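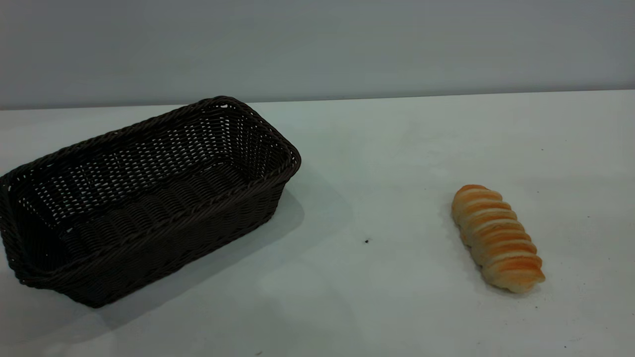
Review: Nisness synthetic wicker baskets, after seven months of daily use

I bought a set of three Nisness baskets in December, when I moved to a smaller apartment and had no more drawers for anything. I am writing this review later than I planned. First I wanted to see how they behave in summer, when the kitchen gets very humid, and also I am slow at writing in English. My husband speaks it better, but he has no opinions about baskets.

Who I am

My name is Nadhirah Wijaya. I bake bread at home and sell part of it to neighbors, so my kitchen is also my small workplace. I need storage that I can pull out with one hand and wash without thinking. I paid for the baskets myself, at full price, in the Yusof shop near the bus station.

What you get

The set has a small, a medium and a large basket. They come one inside the other, tied with a paper band. There is no lid and no lining. The small one is good for tea, spices in bags, and the little things that live near the stove. In the medium one I keep bread on the table. The large one I use for towels and baking cloths, and it goes under the bench.

The price was 58 for the set. For me this is not cheap. In the same shop the Wokow baskets cost much less, and I had two of them before, so I can compare.

First days

When I opened the package there was a smell of plastic. It was not strong, but I do not like to put bread near such a smell. I washed all three with dish soap and left them on the balcony for two nights. After that I could not smell anything.

The large basket arrived a little bent, because something heavy was on top of it in the shop. I poured warm water over it and pushed the side with my hands, and in the morning the shape was almost correct. Now I don't see the difference.

Strength

My biggest complaint about Wokow was the rim. On both of my old baskets the rim opened after some months, and the ends of the strands came out and scratched my wrists. With Nisness I did not have this problem. I lift the large one by the rim every day, often when it is too full, and it stays closed.

The bottom is the weaker place. If I put jars in the medium basket, the floor goes down in the middle and the basket starts to rock on the table. One time I filled it with 13 jars of jam, to carry them to my neighbor, and I had to hold it from below like a baby. For bread, cloths and paper it is strong enough. For glass I would buy a wooden box.

Cleaning

This is the part that I care about most, and here I have mixed feelings. Flour goes into the weave. When it is dry you can turn the basket over and hit it softly, and most of the flour falls out. When flour becomes wet it turns into glue, and then you need an old toothbrush and patience. I clean the bread basket every week. It takes me ten minutes, which is longer than I want.

Crumbs also find their way through the gaps. I put a cotton cloth inside, folded two times, and now there are fewer crumbs on the table. It would be kind of the company to include a cloth that fits. The Trarex baskets have one, with small ribbons that you tie to the rim. My sister has those, and I am jealous only of the ribbons, for her baskets are too shallow for a normal loaf.

Humidity

In my last apartment I had real willow baskets. They were beautiful and they got mold in the second summer. I threw them away with a heavy heart. The synthetic ones do not drink water, so I expected better, and until now I have not found any mold, even on the one under the bench where the air does not move much. The bread is another question. In a humid week the crust becomes soft in the basket in one day. Of course it would also become soft on a board, so I do not blame Nisness for the weather.

Color

The product comes in sand, gray and a very dark brown. I chose dark for the kitchen because I thought it would hide stains. It hides coffee and oil very well. It does not hide flour at all, and a baker should have thought about this before paying. If you bake, take sand.

The color did not change near the window. I wiped the baskets with a white cloth some times and no brown came off.

Service

I wrote one email to the company to ask if the baskets can go in the dishwasher. My request got number 3433 and an answer came after 3 days. They said no, the heat may change the shape. The answer was polite and short. I would prefer to see this written on the paper band, where I looked for it first.

What I like

The rim is comfortable and it does not open. The three sizes are useful and I use all of them. They are light, and they stand one inside the other when I need the space.

What I do not like

The floor is soft under weight. Wet flour is hard to remove. There is no cloth in the set, and the washing instructions are missing.

Would I buy again?

Yes, but I would buy only the medium and the large, if the shop agreed to sell them separately. I asked, and they don't. I give four stars from five. The missing star is for the floor of the medium one, and if they make it stiffer I will come back here and change my rating.

Written 11/07/2022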